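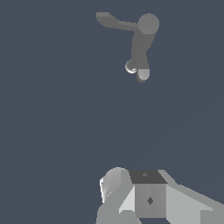 Gray on slate blue, computer rendered.

My kitchen faucet started dripping in June, and I did what any capable adult would do, which was put a sponge under it so I couldn't hear it. That got me three weeks.

Then the water bill came. The helpful chart on the back said our household had used 1,651 gallons, next to a smiling cartoon drop. I live alone, unless you count the sponge.

So I watched a video. The man in it changed a washer in 40 seconds, whistling. I gave myself the whole of Saturday and bought a pack of 100 washers from the hardware store in Grornemcombe, the only size they sold them in. None fit.

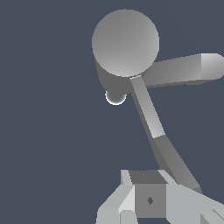
My neighbor Zuweira Ansah came over with a wrench and a look I've seen on dentists. She asked if I'd shut the water off. I said I had. I had shut off the water to the dishwasher.

Once the floor was mopped she found the trouble, a worn cartridge, and told me this kind of faucet has never had a washer in it. She had it swapped before her coffee cooled, and she wouldn't take any money, though she did take the wrench I'd bought.

The sink is quiet now. If you live near Grornemcombe and need washers, I have them in one size - bring a bag.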